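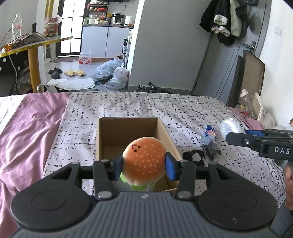 Numbers You Can Read From the Curb

House numbers are the cheapest part of a home's exterior and often the last part chosen. A homeowner will spend weeks on a door color and then screw on whatever the hardware store has in the right digits. On Clekiswood, a street of 27 houses on the north side of Lundness, the results used to be easy to see. Some numbers were three inches high and painted the same shade as the siding. Others had been covered by a climbing rose or a porch light. Delivery drivers left packages next door and went home.

Last August the residents placed a joint order with Emgate, a small metal shop at the edge of town that makes house numbers, address plaques and gate signs. Each household picked its own style. The street now has a mix of cut steel, cast aluminum and enameled plates, and all of it can be read from a moving car.

Size first

The shop's most common piece of advice is to go one size up. A four-inch numeral looks large in the hand and small on a wall. For a house set close to the sidewalk, four inches will do. For a deeper front yard, five or six is better, and a long driveway calls for a second set at the road.

Stroke width matters as well. Thin modern numerals look good in a catalog, but they fade into brick or rough stucco once you step back. Emgate will cut paper templates at full size before an order goes through. Tape them up, walk across the street, and look again at dusk.

Finish and background

Contrast does more for legibility than size. Black on white trim works, and so does brushed aluminum on dark green or charcoal. Bronze on red brick is a popular request and a poor choice, as the two are nearly the same value in shade. Customers who want bronze anyway are usually steered toward a light backing plate.

The powder-coated steel comes in 15 colors. Matte black outsells the rest by a wide margin, followed by white and a warm gray. Raw steel is offered for people who like rust, with a warning that it will streak whatever is underneath it. Two houses on Clekiswood chose it and mounted the numbers on stone posts, where the staining hardly shows.

Glossy finishes reflect headlights and porch lamps. If the numbers sit next to a fixture, matte is easier to read.

Mounting

Most of the numerals ship with threaded studs and short spacers that hold them off the wall. The gap throws a small shadow line, which helps the shape stand out in daylight. It also lets water drain behind the metal.

On wood siding the job takes under an hour with a drill, a level and the paper template. Brick and stone need a masonry bit and a dab of exterior adhesive in each hole. Vinyl siding is the difficult one. It moves with the temperature, and numbers fixed tightly through it can buckle the panel. A mounting block or a plaque screwed through to the sheathing is a safer bet.

Placement is mostly a matter of habit. People look beside the door, above the garage and on the mailbox post, in that order. Numbers set vertically are fine for up to four digits. Past that they take longer to read. Words spelled out in script are charming and nearly useless to an ambulance crew.

The Mendoza plaque

For houses with busy fronts, the shop makes a backed plaque called the Mendoza. It is a plain rectangle with raised numerals and a narrow border, wide enough for a five-digit address or a short street name. A version with a low-voltage light strip behind the top edge was added after customers in the hills outside Lundness asked for one. The light runs off existing doorbell wiring in many older homes, though an electrician should check the transformer first.

The shop passed 2000 plaques this spring. Turnaround is three weeks for stock colors and closer to five for custom work. Numbers for new construction should be ordered after the county confirms the address, as changes at that stage are common and cut steel can't be returned.

Care is simple. Wash with dish soap and a soft cloth once or twice a year, keep the hedge trimmed back, and touch up chips on powder-coated pieces before winter. Emgate sends a small bottle of matching paint with each order.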